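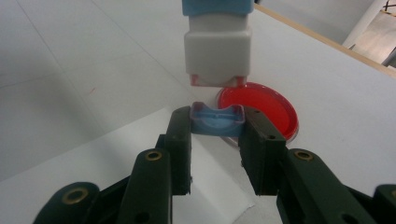

In defence of the boring white table

I have a theory that you can tell how a shared workroom is doing by looking at its tabletops. Skip the fancy stuff along the walls and skip the mission statement in the hallway. Look at the table. Is it covered? Can you see what's on it? Would you put your sleeve down on it?

I've been a member at the Drencombe workroom since May, and before that I spent a couple of years at a place in Givberg where every bench was dark brown, scarred, and permanently home to somebody's half-done project. People loved those benches. Character, they called it. I lost a tiny spring on one of them and went over the whole thing with a desk lamp for most of an afternoon, and I still think about that spring.

So I'm on the side of the white sheets. Pale covering over the whole working surface, seams and all, with a bit of the light wood left showing at the far end so you remember there's a real table under there. Yes, it looks a bit like a clinic. Yes, the seams show, and if you're fussy (I'm fussy) you'll want to smooth them down every time you walk past. But put a small light blue plastic part on white and you can find its edges. Put a red dish on white and you could spot it from the doorway!

The usual complaint is cost. A group of us priced a full re-cover and it came to 239 dollars, and you'd have thought we'd asked for marble. Meanwhile the Ravar stools were 300 dollars and went through without a murmur, and they wobble. 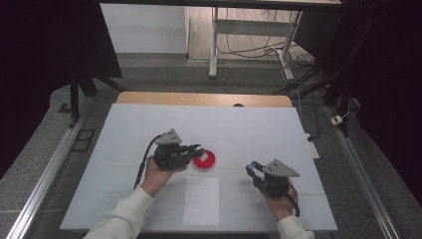

The other complaint I hear is that a plain table makes people precious, that they stop trying things because they're afraid of leaving a mark. I haven't found that at all. What I do notice is that they put a sheet of paper down where they want something to end up, which is a lovely habit and costs next to nothing. My aunt did it with jam jars. A sheet of paper says this spot is taken, and it says so without a label or a laminated sign. I've started doing it at home for my keys and the mail, with mixed results because the cat also respects paper, in her own way.

Where I'll give some ground is cords. A clear tabletop with a power strip beside it is only half a tidy workspace, and I'd happily trade a wobbly stool for a decent cable tray. Someone on the Avram message board told me I was obsessing over furniture, and fair enough, I'd written a very long post.

But I'd still take the white table. If yours is brown and covered in last month's glue, try covering one end of it for a couple of weeks and see which end people drift toward with their coffee. Then please move the coffee.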